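Writing house rules for a shared toy-kitchen manipulation bench – what am I missing?

Posted by Lumturie Begović in Good Practice and Safety

Hi everyone! We have a small arm set up over a play kitchen at Udetti, and four of us take turns teleoperating it to record pick-and-place episodes. I love this setup, but every operator has private habits and it shows in the data. I've been asked to turn those habits into a one-page rule sheet before June, and I'd like other eyes on it.

The task in this set is moving the red pepper. Everything else stays put as clutter, like so: 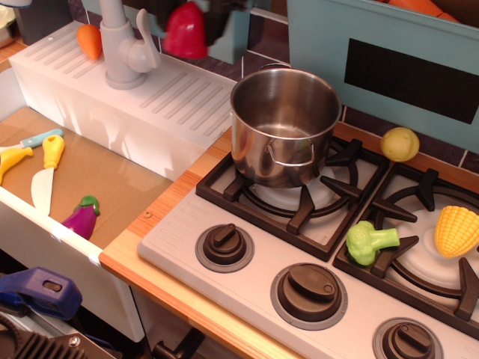

Pepper in the gripper near the faucet, pot on the left burner, broccoli and corn on the right one.

My draft so far:

Photograph the layout before the first episode and match it after every reset.
One operator drives, and a second person keeps a hand by the stop button.
Hands out of the workspace until the arm is parked and the driver says "clear."
Failed grasps are kept and labeled, never deleted.
Stop every 50 episodes and check the camera mounts.

Where I'm stuck is the clutter. Should the rule sheet fix it for a whole session, or should we shuffle it? And how strict are you about the height an object is let go from? One of us opens the gripper early and lets things fall, which drives me up the wall.

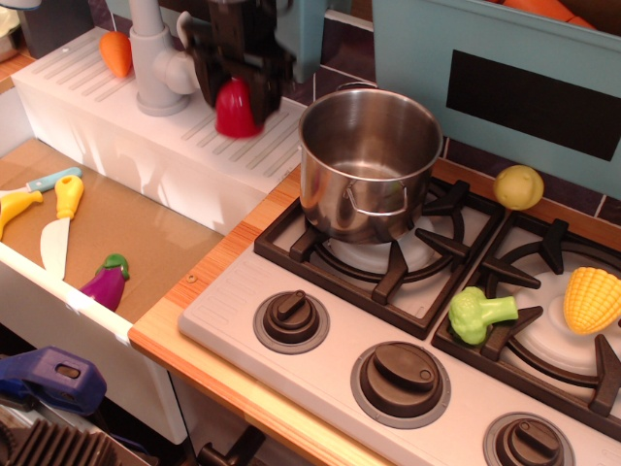 I've been telling people to come down until the object is nearly touching the surface, then open slowly. I'd love to write that as a real number, but I don't know what other labs use. Thanks in advance!

brunet_bench
Nice draft! We went through all this at Brunet and ended up with 9 rules, which was too many to remember, so keep yours to one page.

On clutter: fix it within a block, change it between blocks, and write the block number in the episode notes. We tried shuffling after every episode and people got lazy by the afternoon – the "random" layouts all started to look alike. A printed list of layouts solved it.

On release height, pick a number your worst operator can hit. Ours is 2 cm above the surface. The exact value matters less than everybody using it. And please write down which parts of the counter count as a valid place to put things. Your sink side has a ridged section, and I'd want it in the rules whether that's allowed.
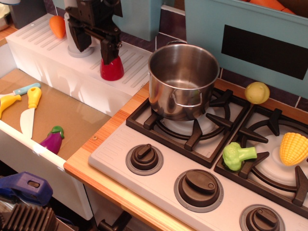
Red piece on the ridged surface, with the gripper still over it.

If ridges are allowed, say what "placed" means on them. For us it's jaws open, arm lifted, object still for a moment. Before that the episode stays open, even if it looks done.

parau77
just use a script to reset the arm and you wont need half these rules

Rendix_Tom
I'd disagree with parau77 a little – a script parks the arm, but it won't put the eggplant back where it was. Keep the layout photo rule!

Two things I'd add. Name the one person who can change a rule in the middle of a collection, and put the rule sheet version in every episode's notes. We had 2000 episodes recorded under two versions of a sheet and couldn't separate them afterward. Also, "a hand by the stop button" should say who, by name, on the session log.

Lumturie Begović
These are great, thank you! Blocks with printed layouts are going in, and so is the version number. I'll try the 2 cm rule with everyone this week and post the finished sheet in this thread.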